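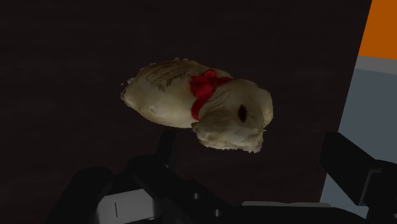

Notebook > Bench > Adhesives

Entries | Samples | Suppliers | Search

March, 4:40 pm

Third go at the Holard glue on the beech offcuts. The sheet says full strength in 16 hours. I don't believe it. Two of the lap joints let go by hand this morning and the glue line was still gummy in the middle, pale at the edges. Shop was cold overnight, so maybe that, but the sheet makes no mention of temperature and I'm not going to make their excuses for them.

Pull tests, same jig as before:
Holard, one day: 1168 N
Nallell, one day: 2595 N

Don't read too much into the Nallell number. One joint only, and the wood tore before the glue did. Gauge hasn't been checked against the 200 N weight since we moved the bench – do that first.

Margaritis wants us to switch everything over on the strength of their own chart. Their chart has no error bars and starts halfway up the axis. Told them we'd wait.

To do: six more joints of each, sanded the same way this time. Leave half in the warm cupboard. Ask Forkis if the clamps can stay on loan till then.

Filed under: Glue & Joints, Test Results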